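Chapter 6
Handling Soft Goods

The arms built in Chapters 2 through 5 were tested on blocks and tubes. Such parts have a fixed shape, and a grasp planned from one view is still good when the fingers arrive. Cloth has no fixed shape. This chapter covers the wrist camera, finger opening, approach height and closing force needed to pick up fabric from a bare table with the two-finger gripper.

Work through the chapter in the shared shop or at home, but keep the table surface plain and light. The segmentation code in Section 6.3 looks for a color difference between cloth and table, and it fails on printed or strongly grained tops.

6.1 What the wrist camera sees

Mount the camera so that both fingertips stay in view at full opening. The tips are the reference points for every measurement that follows. A fleecy item such as a sock gives a soft outline, and a turned or folded edge may be lighter than the rest. Set the color threshold wide enough to include both.

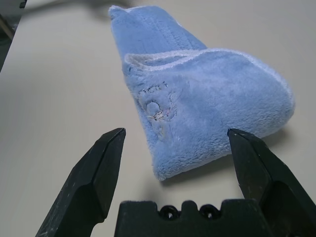
Photo: Hòa Hà / Estcombe Workshop

Take the grasp point from the body of the item and leave the thin ends alone. With the Clilum driver, the opening is set in counts, and 2,000 is fully open. Approach at full opening, stop above the table, and correct the wrist angle before the last descent.

6.2 Folds and edges

A folded towel presents more than one candidate edge. The top layer can be pinched by itself or together with the layers under it, depending on how low the tips travel. White binding on blue cloth makes the edges easy to find, but the detector will also report the binding where it wraps around a fold. Reject any edge segment shorter than 39 pixels.

Where a second arm shares the table, its shadow may fall within the search area. Mask it or park the arm before capture.

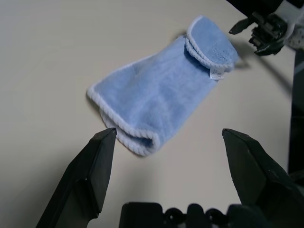
6.3 Closing force and two-arm work

Begin with the current limit at 127 and raise it in small steps to no more than 218. Thin pleated goods, such as a disposable face mask, crumple around the finger under any useful force. Accept this. The aim at this stage is a hold, and flattening is left to Chapter 7. Route each cable with enough slack for the full travel of the wrist.
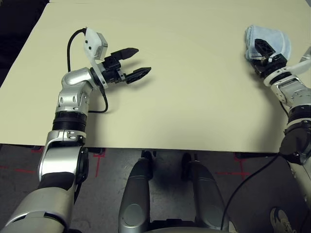
Özkan disagrees with the limits given here and argues that a builder using the softer Virska finger pads should start lower and let the pad do the work. "The current reading tells you about the motor," the objection runs, "and very little about the cloth." Readers with those pads should repeat the force test in Exercise 6.2 before going on.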